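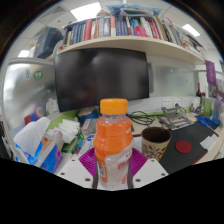
Most people who buy a hand-held gripper worry about the camera first. After three weeks with two of them in the Vasby office, we would tell them to look at the pads. A drinks bottle is a fair test of this, being smooth, round and a bit soft in the wall. The ribbed magenta pads in use here press against both sides of the plastic, and the orange drink stands upright between the white fingers. The fingers themselves are plain flat plates with holes near the edges, so swapping the pads is a job for one small screwdriver.

The two tools on trial were the Nilleck, at 245 pounds, and the Tirix, at 159. Both are worked by hand with a trigger and both carry a wide-angle camera that looks down past the fingers. We used them at an ordinary desk and left the mugs, cables and papers where they were, as these tools are sold for recording everyday handling jobs and a bare bench would have flattered them.

The Nilleck weighs 700 grams, and you notice it in the wrist by the end of a morning. Its trigger is smooth and the fingers close evenly. The Tirix is lighter, but one finger on our sample moved slightly ahead of the other, which pushed a light bottle sideways before the grip was firm. Tightening the linkage helped for a day or so. 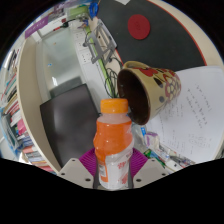
Bottles with a narrow middle gave both tools some trouble. If you close on the narrow part, the pads touch only at their edges and the bottle can turn. Going lower, over the label, gave a better hold. Mugs were harder. The glaze is slippery, and the handle gets in the way unless you come at it from the far side.

We recorded 215 grasps with each tool. The Nilleck dropped fewer, mainly with full bottles. The Manzano controller we used for logging worked with both, though its cable is too short for a deep desk and the clip that holds it came off twice.

Replacement pads are sold in pairs and fit either tool. The harder sort lasts longer but marks soft plastic. We would buy the softer ones and keep a spare set in the drawer.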